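**Baking Fundamentals – Handout 2: The Creaming Method**
Instructor: Fitzgerald Greenberg, Gromwood Kitchen School

Read this sheet before the practical. Students should arrive with all ingredients weighed.
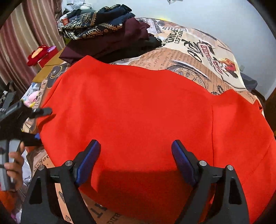
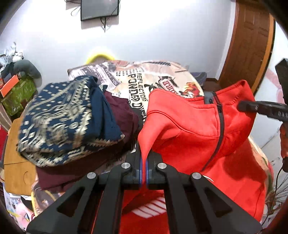 Beat 150 g of soft butter with the sugar until pale. Add the eggs one at a time – they must be at room temperature, or the mixture may curdle. Sift in the flour and fold by hand.

Bake for 30 minutes and test the center with a skewer. Cool the cake fully before frosting. Written notes are due at the next class.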